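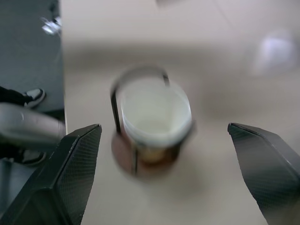 White plastic cup in a dark wire holder with an arched rod and a round base.

Wire Cup Holders: Frequently Asked Questions

Which cups fit the holder?
Any straight or slightly tapered cup that passes between the vertical rods and stands flat on the base. The rim should sit above the rods at the sides and clear of the arched rod. Check this with an empty cup before filling one.

Can I use it with hot drinks?
The holder, yes. The cup depends on its own rating. Thin plastic cups soften at different temperatures, so follow the marking on the cup or its packaging. If there is no marking, keep to cold or lukewarm contents.

How full should the cup be?
Leave 30 mm free below the rim if the holder is going to be carried. A cup that stays on the table can be filled higher.

How do I carry it?
Lift by the arched rod, keeping it vertical. Do not lift by the rim of the cup. Carry one holder per hand and set it down base first.

Does the base scratch tables?
It can on soft or lacquered surfaces. Grinemton supplies self-adhesive felt discs in packs of 14. Clean the underside with a dry cloth, apply the disc, and leave it overnight before use. Pale tabletops show rub marks sooner than dark ones. Lift the holder to move it instead of sliding it.

How do I clean it?
Remove the cup. Wash the rods and base in warm water with dish soap, rinse, and dry at once with a towel. Pay attention to the joints between rod and base, where water collects. No steel wool, bleach or dishwasher.

A rod is bent. Can it be straightened?
A slight bend can be corrected by hand. Support the joint with one hand and press the rod back gradually. If a joint has cracked, stop using the holder. Roy Nuttall handles repair requests; include a photo of the joint and the order number.

What can it hold besides drinks?
Cotton swabs, pencils, teaspoons, cut herbs in water. Tall items raise the center of gravity, so keep the total weight under 200 g.

Can I order replacement cups?
Yes, in sleeves of 100. Smaller quantities are not available. Orders go to Faisal Butt through the contact form.

Last updated: Apr 15, 2019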